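Workplace & Shop Floor > Food production > Arms on the plating table, day nine

Started by hairnet_hal
Posts: 732

We've got them. Two arms, on the end table where Maureen and I used to do trays to plates. The supplier is Erkard and the software is called Nosis, which sounds like something you'd see a doctor about. For anyone new, I'm at Foten, small pieces side, and the job is what it's always been: pick a piece off the white tray, put it on a metal plate, don't squash it, repeat until your pension.

On a good shift I do 1,417 pieces by hand. I know this because they sat someone behind me with a clicker for a week before the arms arrived, which in hindsight was a clue. The arms managed 453 on their best day so far. Management are delighted with 453. I once did 1,000 with a sprained thumb and got a chat about pace.

What's changed for me is that I'm now a "cell attendant". I load the tray, swap the plate, wipe up crumbs and press Resume. Same money, new lanyard.

Is anyone else doing this job? What do you do with your hands?

brine_and_dine wrote:
Crochet, until they noticed.
We've had one on the pickle line since last November. The speed comes up, don't get comfy laughing at it. Ours was hopeless until they changed the finger pads and then one morning it just wasn't. Any pics? I'd like to see what fingers they've given you, ours are stubby things.

hairnet_hal wrote:
Jonatan Westerberg (our shift lead, nice lad, says "cell" a lot) cleared it with upstairs as long as no faces or labels are in. A couple of the arm's own camera views are in with these, you get a lovely look at its fingers.
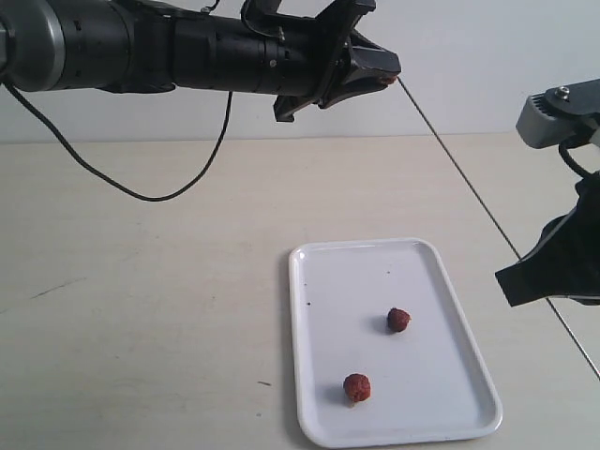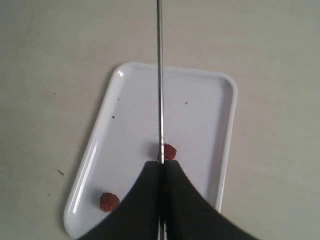
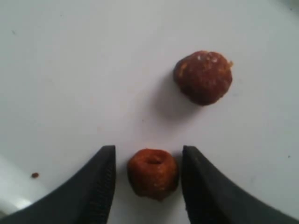
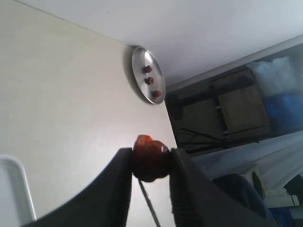
Re: Arms on the plating table, day nine
brine_and_dine wrote:
Oh those are much longer than ours. And they flare out, I like that. The third one is exactly the bit I could watch all day, fingers either side and not touching yet. Ours used to hover like that and then have a think. You could eat a sandwich.

Your cable in the first one wants tidying though. That big loop under the arm. Ours had one like it and it found the one tap handle within reach.

tallyman_ret wrote:
I'll be the misery then. 453 against 1,417 and they're pleased? Forty years ago if I'd bought a slicer that did a third of what a man did it would have gone back on the lorry. You're being paid to stand next to a slow colleague. When it's quick, you'll be paid to stand somewhere else, or not.

hairnet_hal wrote:
Cheers Tally, always a tonic.
To be fair to it, it doesn't go to the loo and it doesn't talk about its caravan. Maureen has gone to labels and says she misses the company, meaning mine I hope.

oddsock_sue wrote:
I don't agree with Tally. I did pick and place for eleven years and I've got the wrists to show for it. If something wants to do the same reach all day and let me load the trays, it can have my stool as well. The question is whether they rotate you. If you're loading one table for eight hours that's no better than what you had, just duller. Ask for it in writing.

tallyman_ret wrote:
I've got the wrists too, Sue. I also had a job.

oddsock_sue wrote:
So did I, and it finished when the wrists did. I'm not saying trust them. I'm saying ask for something other than the old job back.

hairnet_hal wrote:
We do rotate on paper. In practice I'm the only one who's done the Resume training (a video, then a quiz, then a second video because the first was for the wrong arm). So I'm on it all week and someone else gets the nice stool by the window.

The other thing I hadn't expected is how you start setting things up to suit it. I spread the pieces out now so they're not touching. I've told off a new starter for putting the tray down crooked. And then of course it copes perfectly well with the tray crooked and I look a fool.

forkliftfelicity wrote:
Who gets the blame when it drops one?

hairnet_hal wrote:
There's a form. It has a box for "operator action prior to event". There's no box for the arm's action prior to event. I've raised it.

cabanatuan_kev wrote:
Our site at Cabanatuan had the same form. We wrote "none, I was watching it" in that box every time and after a fortnight someone came down to ask us about it, and that's how we got the form changed. Worth a go. Also we got three of us trained up instead of one. The trick was that I went on holiday.

brine_and_dine wrote:
Holiday is the way. They found out what I did in about an hour.

hairnet_hal wrote:
Booked. Off from Sat 16 September for a week. I've left a note on the table that says how to press Resume. Jonatan has asked me to make it longer.

tallyman_ret wrote:
Don't.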